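Emptying the living room, a little at a time

I have been living in Mahawong for three years now and I think I finally understand where the rubbish in my house comes from. It comes by post. I order one small thing, and it arrives in a box, and inside the box is another packing, and inside this there is a bag of air. Then I put the small thing on the TV stand and the packing on the floor beside it, and I tell myself I will take care of both after dinner.

In September I decided to stop doing this. My plan was very simple. Every evening I set the timer for 12 minutes and I work only in the living room. I don't go to the kitchen and I don't start to read old letters. When the timer rings I can sit down, even if I am holding something in my hand.

The first evenings I made the mistake to begin with the drawers. Drawers are slow, and after the 12 minutes the room looked worse than before, with batteries and cables on the carpet of the hallway. So now I begin with the bin. I carry it to the middle of the floor and everything that is clearly rubbish goes in first, before I make any decision about the other things. Cardboard I should flatten, I know. Our council, like most, wants it in the other bin, and I sort it again at the door when I go out.
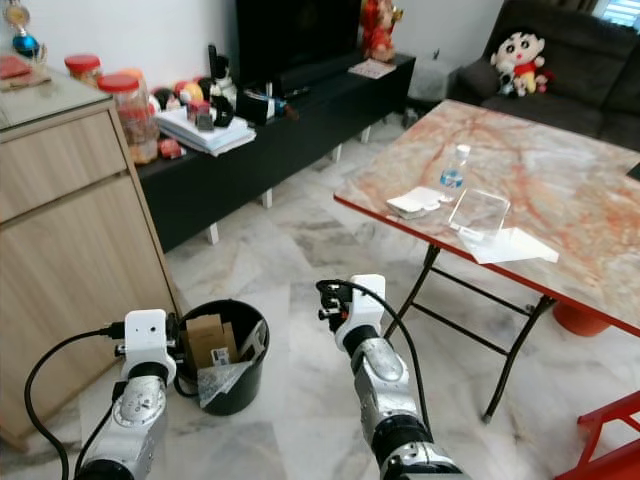
Orkudmont Tidy Homes Club – Members' Pages

The bin gets full very quickly with packaging, because one box standing up takes the place of ten things lying down. My mother would cut it in pieces with the big scissors. I am more lazy, and also the scissors are in one of the drawers.

The TV stand is my real problem. It is low and long, and it seems to invite everything. Papers and booklets go there because it is the first flat place I meet when I come in. Then a bottle, then a little box, and beside them the colourful things that I bought only for decoration. I like to have colour in front of a white wall, so I don't want to empty it completely. I only want to see which things I have chosen and which things have just stayed.

My rule for the papers is this: if it is a manual, I look for it on the internet, and if I find it there the paper goes out. I kept the booklet of the Celeo heater, as it has the guarantee stamped inside. I also kept one Iroretti catalogue, for no good reason. It has nice chairs.

With the cabinet I was more kind to myself. The glass top is easy to wipe, and the jars with the red lids can stay. Snacks beside the television are not clutter in my opinion, they are organization. But I have to lift each jar to clean under it, and I noticed that when there are more than a few objects on the glass, I simply wipe around them and pretend.

The sofa is the only place where I allow no papers at all. The plush boy in the red shirt sits there and he may keep his seat. I tried once to move him to the bedroom and the sofa looked too serious, so he came back the same evening.

For the floor I don't have much advice. The marble tiles show every crumb near the window and hide everything near the sofa – the grey veins are very good at this. I sweep first and then I walk over it in socks, and the socks tell me the truth.

I spent 70 dollars on storage baskets last year and they are still stacked one in the other in the laundry. Before I buy any more, I want to finish the drawers. There are birthday candles in there, and keys for a bicycle I sold, and I would like to find the big scissors.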